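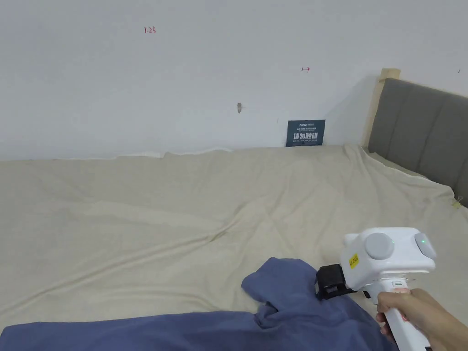

Comparing two grippers on cloth is harder than comparing them on blocks or bottles. A rigid part has a shape that stays the same from one attempt to the next, so a failed grasp can be traced to an error in position, force or timing. Cloth has no such fixed shape. A dark blue cloth bunched on top of a wrinkled beige sheet, with the jaws of a hand-held gripper lowered onto it, offers a large number of possible grasp points, and most of them will change as soon as one is used. The jaw may close on one layer, on several layers, or on the cloth together with the sheet under it. A test procedure has to tell these cases apart before any success rate is worth reporting.

Chapter 7
Comparing Grippers on Soft Goods

7.1 Scope of the chapter

Earlier chapters treated the gripper as part of a complete arm. This chapter separates the two. The gripper is first tested in the hand, then mounted on an arm and tested again on the same tasks. The difference between the two sets of results gives a first estimate of how much of the error belongs to the gripper and how much to the arm and its controller.

The running example is the Urnevska bench comparison, in which two parallel-jaw grippers, the Drovia and the Pavliuk, were run through the same set of cloth tasks. Both have two fingers and a single drive. They differ in pad material, in jaw depth and in the way closing force is limited. The Drovia limits motor current; the Pavliuk has a spring in series with the drive and reads its deflection. The full results appear in Section 7.6. The reader should work through Sections 7.2 to 7.5 first, as the raw rates are easy to misread without them.

7.2 What is being compared

Four quantities are recorded for each attempt: whether the cloth was lifted, how many layers were held, whether the surface underneath was disturbed, and the time from first contact to lift. The first is the one most often published and the least useful taken alone. A gripper with a wide jaw and high force will lift almost any cloth, and will often bring the sheet along with it.

Layer count is taken by eye at the edge of the jaw after lifting. Where the edge cannot be read, the attempt is marked "unclear" and kept in the table. Dropping unclear attempts favors the deeper jaw, which hides more of the fold.

7.3 Hand-held and mounted trials

A hand-held gripper is guided by a person who can see the cloth, feel contact through the handle and correct the approach without planning to do so. Hand-held results should therefore be read as an upper range for the gripper under good control. They do not predict what an arm will do.

Mounted trials in the Urnevska comparison used the Anum controller at a fixed approach speed. Each gripper made 800 attempts, divided equally among 16 starting arrangements of the cloth. The arrangements were reset by hand from a written procedure. Exact repetition of a fold is not possible, and the procedure does not ask for it – it specifies only the side from which the cloth is gathered and the height of the highest fold, within a stated tolerance.

7.4 Sources of error

Three sources deserve attention before the first trial is run.

Pad wear. Soft pads lose friction with use. In the example, pads were replaced after 500 closures. A comparison in which one gripper runs on fresh pads and the other on worn ones measures the pads.

Support surface. A mattress gives way under the jaw and a table does not. Downward force that is harmless on a bed can stall the drive on a hard top. Results from the two surfaces must be kept in separate tables.

Operator learning. In hand-held trials the operator improves over the first session. The order of the grippers should be alternated within each session, and practice attempts should be logged but left out of the totals.

7.5 Terms used in this chapter

Approach angle: the angle between the closing plane of the jaws and the support surface at first contact.

Clean lift: a lift in which only the intended cloth leaves the surface.

Drag: movement of the underlying sheet by more than one jaw width during the attempt.

Pinch depth: the length of cloth held between the pads, measured from the finger tip inward.

Regrasp: a second closure made before the jaws have cleared the cloth. A regrasp is counted as part of the same attempt, and its time is included.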